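Planatetti – jeu de démos cuisine, README (v. provisoire)

Contenu : 2,194 épisodes téléopérés, bras unique, pince 2 doigts. 52 consignes en langage naturel. Collecte en octobre, site Drilholm.

But : tester la méthode Butt (ré-étiquetage des sous-buts après coup) contre le clonage simple. Même réseau, mêmes données, seules les étiquettes changent.

Résultat rapide : Butt gagne 35 points de réussite sur les consignes à deux étapes. Sur une étape, quasi rien. Variance pas encore calculée, à faire avant la soumission.

Format : un dossier par épisode, vidéo + états articulaires + consigne.txt. Attention, horloges pas toujours synchro, décalage jusqu'à 2 images. Script de recalage dans outils/, lancer avant tout entrainement.

Connu / pas réglé :
- consignes en français et en anglais mélangées
- ouverture de pince en valeur brute, non normalisée
- split test = dispositions d'objets jamais vues, ne pas re-mélanger svp
- poids Hirolport pas fournis, on attend l'accord

Licence : recherche seulement. Citer le dépot en attendant l'article.

Exemples de poste :

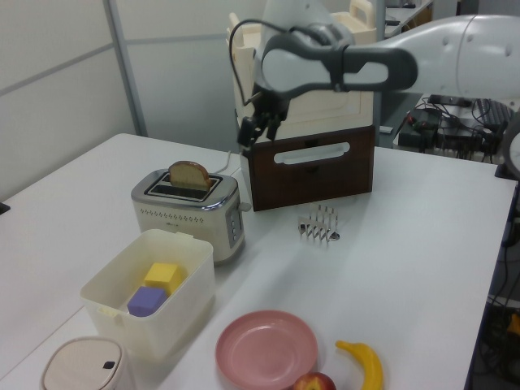
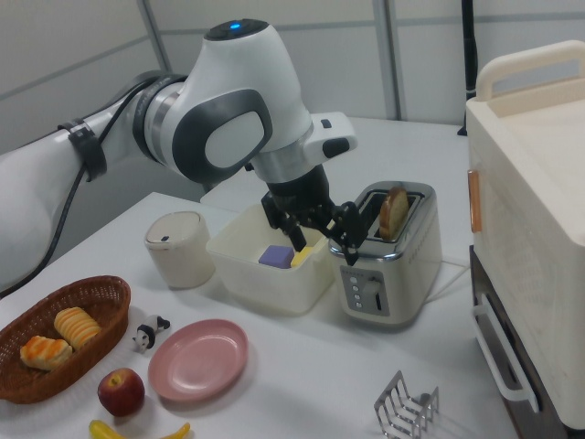
Fig. 1 et 2 – Pince vers le bas, cubes jaune et violet dans le bac, grille-pain à côté.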